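Chapter 6
The Bowl Problem: Can Machines Do the Chores Yet?

11 min read

Every few months a company shows a film of a machine tidying a kitchen, and every few months somebody writes that housework is about to end. The film usually runs a minute or so. Readers of this book should get into the habit of asking what came before that minute, what came after it, and how many takes were thrown away.

Consider the dishes. A person clearing up after breakfast picks up a bowl without looking at it for long, drops it into another bowl, and reaches for the spoon with the free hand while talking about something else. We don't think of this as skill. Yet it calls for judging where a curved rim is, how hard to squeeze, and what to do when the bowl slides. Engineers have been working on those questions for decades, and the answers still depend heavily on the table, the light and the bowl.

Much of the work now goes on at a scale that would surprise anyone who has only seen the films. The tasks are small, the objects few, and the surfaces plain.
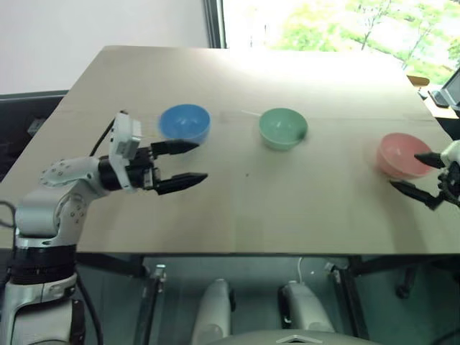
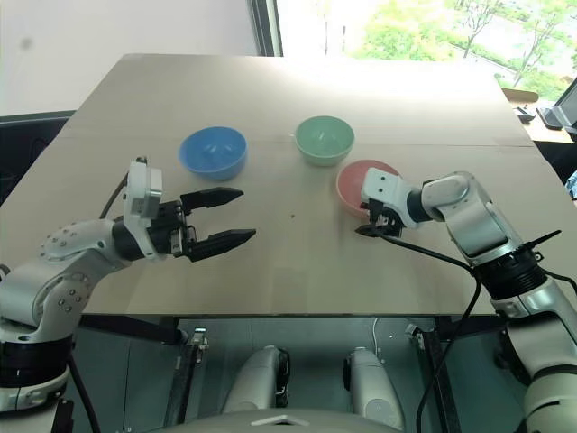
Blue, green and pink bowls on a cardboard-covered table, with a gripper on either side.

Suppose, then, that a laboratory reports success. The group at Karkusbridge, whose trials we return to throughout this chapter, logged 1,369 attempts at stacking and sorting tableware. That is a lot of patient work, and the reports are better than most. But a success rate means little until we know what counted as a failure. Did a dropped bowl count? Did a trial that ran past 60 seconds count? Two teams can run the same task, use different rules, and publish numbers that can't be compared.

The shop floor is an easier case, though less easy than the sales literature suggests. The Allotlow packing line, described in Section 6.3, works well as long as the cartons arrive the right way up. When the supplier changed the carton, the line stood idle until the fixtures had been rebuilt. A home changes its cartons daily – and its furniture, its lighting and the place where the good scissors are kept.

None of this proves that household machines can't be built. Dishwashers were once a curiosity too, and they succeeded by handing the awkward part, the loading, back to us. Keep that bargain in mind as you read the Chamoun and Sistville studies, and note in each one which part of the chore is still done by a person.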